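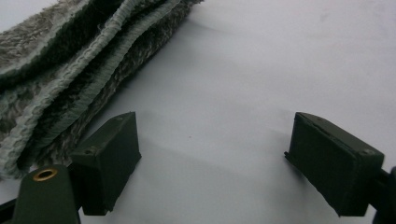
*2 min read*

# Getting a Grip on Fur

Ask a robot to pick up a block and it will usually do fine. Ask it to pick up a folded strip of shaggy faux fur and things get interesting fast! The pile hides the edges, the layers slide over each other, and a camera looking down from the gripper has to work out where one fold stops and the next begins.

Ladan Ansari has spent the past year on exactly this problem at Calevia, a small robotics lab in Flendancombe. Her method, called Jalali, starts with people. A person holds a gripper tool by hand, camera attached, and does the job the way they would do it with their own fingers. The robot learns from what the camera saw and how the green finger blocks moved.

What I love about the work is where Ansari tells the model to look. Earlier versions went for the thickest tuft of fur and came away with one layer, or none. The new one hunts for the binding - those pale, rippled bands that run along the edges of the strip, with darker pile showing between them. "The fur lies to you," she says. "The binding tells you which way the fold goes."

The team recorded 1,000 hand-held grasps and trained on all of them. On fabric the robot had never met, the old approach picked up the full fold in 40 percent of tries. With binding cues added, it reached 60 percent, and the training took only four hours longer.

There's plenty left to fix. Matted pile still fools it, and gray fur on a white table is harder than olive. Ansari's next batch, due in June, comes from Cokby, a mill that makes trim with no binding at all - so the robot will have to find some other clue, and she already has a hunch about shadows.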